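Handout 4: Backups you can trust (small office software, evening group)
Notes by Ainhoa Calvo, November 2025

Right, last time we got as far as installing Arex and I promised we'd talk properly about what a backup is before anyone pressed the big button. So, this week is mostly ideas with a bit of clicking at the end.

Syncing and backing up

These two get muddled all the time, and I muddled them myself for years. If you keep your files in a synced folder (we've been using Skikach for ours), whatever you do on one machine happens on the others. Lovely when you're editing a letter. Less lovely when you delete the letter, as the deletion gets copied across just as quickly as anything else did. A backup keeps an older copy that your mistakes can't reach.

Skikach does have a bin, and it'll hold on to deleted files for 44 days with the settings we chose in week 2. I still wouldn't count on it. Once I opened a spreadsheet in March, saw a blank column and had no idea when it had gone.

Full and incremental

A full backup copies everything, every time. It's slow and it eats disk space, but restoring from it is easy. An incremental backup copies only what has changed since the last backup of any kind. Quick to make, but to restore you need the last full copy plus every incremental after it, in order. If one of those is damaged you may be stuck with whatever came before it.

My own routine is one full backup a month and an incremental every evening, with three months kept. Yours might be different — if you only touch your accounts once a week, a nightly job isn't doing much for you.
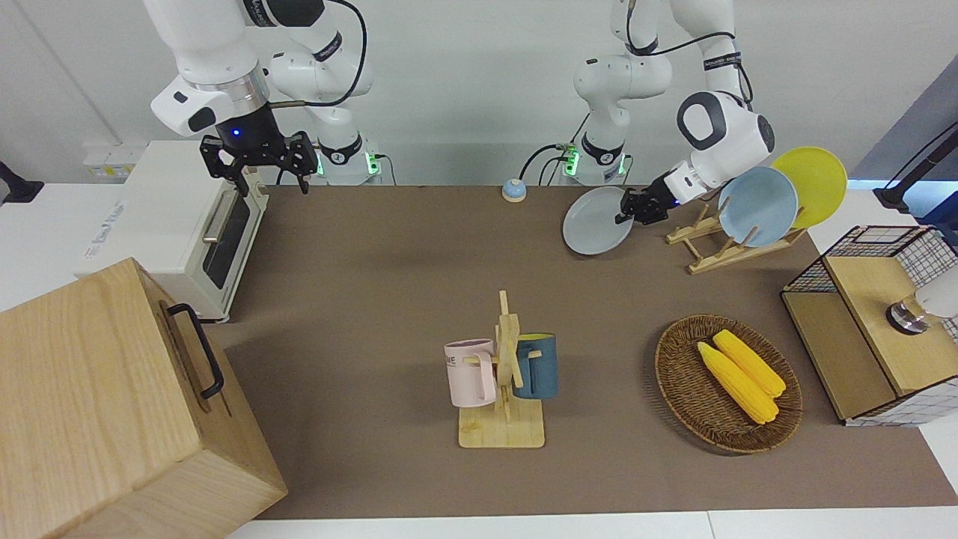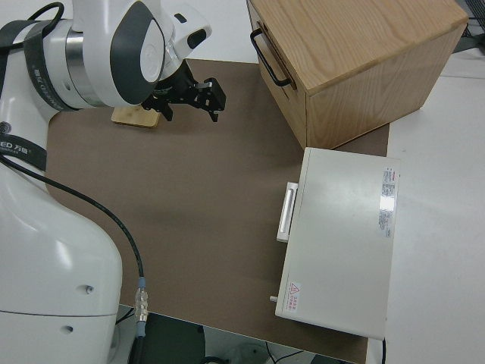
Setting up the job in Arex

Open Arex and choose New job. Give it a name you'll recognise later (please, please not "backup new final"). Then pick the source folder. For class we're using the Tarkomby practice folder, which has some 44 small files in it, so it shouldn't take long.

For the destination, pick the external drive and make a folder on it first. Arex will happily write to the top level of the drive and leave you a right old mess. Tick "Verify after copying". It makes the job slower and I leave it on anyway.

Don't set a password on the practice job. On a real one you should, and you should write it down somewhere that isn't the computer you're backing up!

Try a restore

This is the bit people skip. Rename one file in the practice folder, then restore the old version to a different place, say a new folder on the desktop. Open it and read it. If you restore straight over the original you've nothing to compare it with.

For next time

Make a list of the folders at home or work you'd be upset to lose, and jot down the size next to each. We'll use the list when we look at Gbeho and the cost of off-site storage. Bring your drive too, and the cable for it.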